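Section 4. Running the Table Demonstration on Open Day

Revised May 1, 2018. Applies to the Kultura two-arm table. Read all of it before you let anybody in.

A word on what this section can promise. The Kashyap sales sheet says the table "runs itself in front of any audience." Plan as if it doesn't. In February we ran the pick routine 60 times with no visitors in the building, and 12 of those runs needed a person to step in. Visitors lean on things, and I don't expect them to improve the number.

4.1 Before the doors open

1. Switch on both arms and wait for the green lights at the bases. Green means power. It says nothing about whether the arm knows where it is.

2. Run the homing routine from the Cano console, one arm at a time.

3. Set out the plate and the cucumber. If you are using the toaster oven, place it now and open its door all the way down. A half-open door has stopped the routine more often than anything else on the table.

4. Bring up the wrist view on the visitors' screen. Check that both fingers show along the bottom and that the oven door lies flat. 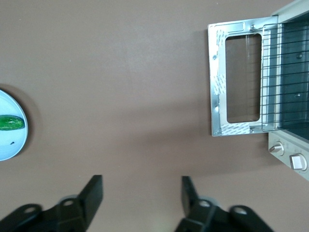
Barış Yurt wants it noted that visitors at Plovthorpe watched the wrist view for a minute and then asked when the robot would start. He would put the table view up first and save the wrist view for people who ask. I have no objection, as long as the operator can still see both.

5. Load program 1,234. Do not load a newer one the same morning, whatever the release notes say.

CAUTION: Keep hands off the table while either arm is powered. The stop button goes in the operator's hand and stays there, including during questions.

4.2 With visitors present

1. Let in one group at a time and stand them behind the floor tape.

2. Say what the arm is going to try. Avoid "will." The Kultura script uses "will" in every line, and you are free to ignore it.

3. Start the basket routine: cucumber from plate to basket. Leave the oven routine for later in the day.

4. If the arm misses, let it try again. After the second miss, press stop, reset the cucumber by hand and tell the group that you did so.

Note: Someone will ask if it can cook. It can't. It moves food from one spot to another, slowly, and the answer should be that short.

5. Check the layout against Figure 4-2 between groups. Cables need a look as well, especially the ones below the near edge of the table.

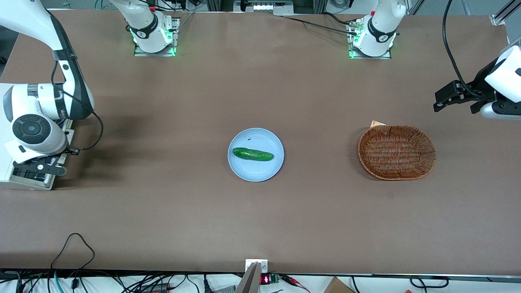
Figure 4-2. Basket layout, with the cucumber on the plate.

4.3 Closing down

1. Park both arms and wait until they stop moving.

2. Power off from the console first, then at the wall.

3. Write every stop and every reset in the log, with the program number. A log with no resets in it will be sent back to you.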